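Old desktops deserve a second look
Agata Marino
15/11/2022

The office on Hebden Street replaced its desktops last month, and most of the old towers went straight to the recycler. I kept one. It had a case that opens without tools and a board I already knew.

People tend to treat a computer as one object. When it gets slow, the whole thing goes. A tower is a box of separate parts, and most of them outlast the one that made it slow. I have paid up to 80 dollars for a used processor and a pair of memory sticks, and that machine still does my invoices. A new one from Hudeo was quoted to me at 1,192.

There is a case against it. Older machines use more power, and some can't run current software. Time counts too – I spent most of an evening on cables alone.

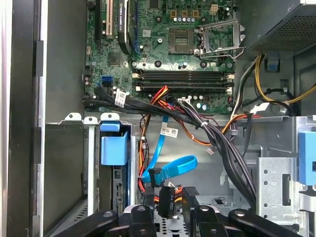

Opinion / Repair

With the processor socket open and all four memory slots empty, a board looks like scrap to most people. I see two purchases. The graphics card is in its slot and the wiring is still there, tangled or not. My rule is to price the missing parts before calling anyone to haul a tower away. If they come to more than a third of a new machine, let it go.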